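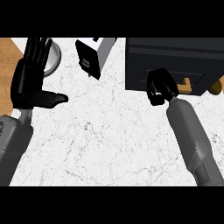
Why does salt keep food from spoiling?

Salt draws water out of the food and out of the tiny living things that would otherwise grow on it. Most of the bacteria that cause spoilage need a good deal of free water to multiply, and in very salty food they slow down or stop.

Chapter 4
Salt, Brine, and the Winter Pantry

If you grew up with a refrigerator humming in the corner, it takes a bit of effort to picture a household that had to think in October about what it would eat in March. For most of the past, though, that was ordinary life. A family might have plenty of cabbage, fish, or pork for a few busy weeks and then very little of it fresh until the seasons came around again. Preserving was simply part of the year's work, like mending or cutting wood, and salt was very often at the center of it.

We will spend much of this chapter in Rakdale, a small fishing town whose account books you first met in Chapter 2. The books are a pleasure to read once you get used to the spelling (and you will, I promise!). In one year the town's salting house took in 2671 barrels of herring, and sent 1061 of them inland to Dosley, where there was no fishing to speak of and a long winter to get through. The rest went to nearby farms or stayed in town. Notice how much of that trade rested on salt, which Rakdale didn't make for itself and had to buy from the coast farther south.

There are two basic ways to salt food, and it helps to have them straight before we go on. In dry salting, the salt is rubbed or layered directly onto the food, and it pulls out moisture that then drains off or collects around it. In brining, the salt is dissolved in water first and the food is put down into the liquid. Thin fish can be done either way. Large cuts of meat are slower, as the salt has to travel all the way to the middle, and many of the old household notes fret about meat going bad near the bone.

Vegetables are a slightly different story. When shredded cabbage is mixed with a modest amount of salt and pressed down under its own juice, certain bacteria that don't mind the salt get to work and produce lactic acid. The cabbage turns sour, and the acid protects it along with the salt. We call this fermentation, and we'll come back to it in Section 4.3, where you will compare three recipes from the Akgül household book. That book has 261 recipes in all, and 35 of them are for pickles of one kind or another, so you can guess what was on the table most evenings.

Before you read on, talk with someone older in your family or neighborhood about how food was kept when they were young. Write down the exact words they use, even the ones you don't know. Bring your notes to class, and keep them handy for the map exercise at the end of Section 4.1.

Words to know in this chapter

Brine: water with salt dissolved in it
Cure: to treat food, often with salt, so that it keeps longer
Fermentation: a change in food brought about by bacteria or yeasts
Osmosis: the movement of water through a membrane toward the side where more is dissolved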